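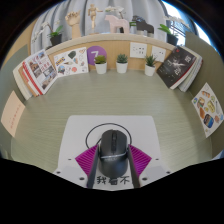 The Marlow Street Bus

I missed the last bus out of Vernstead by the length of a shoelace. I mean that. I stopped to tie my shoe outside the bakery, and when I stood up I saw the taillights going over the bridge, and that was that until six in the morning.

So I did what anybody from Vernstead does when they're stuck, and went to sit in the laundromat. It used to be called Trajkovski Cleaners and the sign still says so, only the C has dropped off and everybody my age grew up calling it Leaners. It's open all night, it's warm, and there's a machine that sells crackers.

One other person was in there. She had on a green raincoat, buttoned wrong, and she was holding a cake box on her lap with both arms around it like it might make a run for the door.

"You missed it too," she said.

I said I had. I told her about the shoelace, and she laughed so hard she had to put her chin on the box.

"I was on time," she said. "I was standing right there at the stop and I let it go."

Well, you can't say a thing like that to me at eleven at night and then look at the dryers. I bought crackers, two packs, and gave her one, and asked her what was in the box.

"Lemon cake. It's for my sister. We haven't talked in 16 years."

I opened my crackers. I have a sister myself, and we talk every day, mostly about whose turn it is to call the furnace guy, so I wasn't sure I had anything useful to offer. I asked what they'd fought about (I know, I know, but she had my crackers, I figured we were friends).

"A piano," she said. "Our mother's. It went to neither of us in the end. The movers got it stuck on the stairs at Marlow Street and it stayed there for a month, halfway up, while we had lawyers write each other letters. Then my sister's husband sold it to a man at Resport for 700 dollars, and it went away on a truck. I never even liked that piano. The low notes buzzed."

"Did you get half?"

"She sent me a check. I ate it."

I thought I'd heard wrong. "You ate it?"

"I was twenty-six. I put it in a sandwich and sent her a photograph."

I laughed until the crackers went down the wrong pipe, and she had to get up and hit me on the back, and she did it one-handed because she would not set down that cake. When I could breathe again I asked her if the sister knew she was coming.

"She wrote to me in March. Four lines. She said the stairs had been redone and I should come look at them." She picked at the tape on the box. "Who invites a person to look at stairs?"

"My sister would," I said, and it's true, she would. She once made me drive across the county for a faucet.

We watched somebody's forgotten towels go around. I'd thought they were hers and she'd thought they were mine. When the dryer buzzed I got up and folded them, I don't know why, it just seemed rude to leave them in there. She told me I was folding them wrong. I told her to put down the cake and show me, then. She looked at the box, and she looked at me, and she set it on the chair next to mine and pushed it back against the wall so it couldn't tip.

She folded in thirds. I've never been able to do thirds. Her towels came out like something in a hotel.

"She taught me this," she said. "On those stairs. We'd sit one above the other and pass the laundry up."

It's a long walk to Marlow Street from Leaners, a good two miles and most of it uphill, and it had started to rain a little by then. I had one shoe that wouldn't stay tied. But I wasn't going anywhere until six, and I knew the shortcut behind the feed store, and I said so.

"It's the middle of the night," she said.

"Is she a sleeper, your sister?"

She had to think about it. "No. She used to get up and eat cereal in the dark."

We went. I carried the cake, if you can believe it — she handed it to me at the door so she could rebutton her coat, and then she didn't ask for it back. She talked the whole way up, about the piano and the lawyers, and about a dog they'd had that hated the mailman's hat. Behind the feed store she went quiet, and she stayed quiet until we turned the corner and she stopped dead next to a hydrant.

There was one light on, downstairs at the back. It was small and yellow, the kind you get from a stove hood.

"Cereal," she said.

I gave her the box. One corner was pretty wet and I said sorry about that, and she told me it had been a dry cake anyway. Then she went up the walk and I stayed by the hydrant, tying my shoe, and I took my time with it. I heard her knock. I heard a chair scrape, and then the porch light came on and somebody inside said, loud and cross, "Well, wipe your feet, they're new."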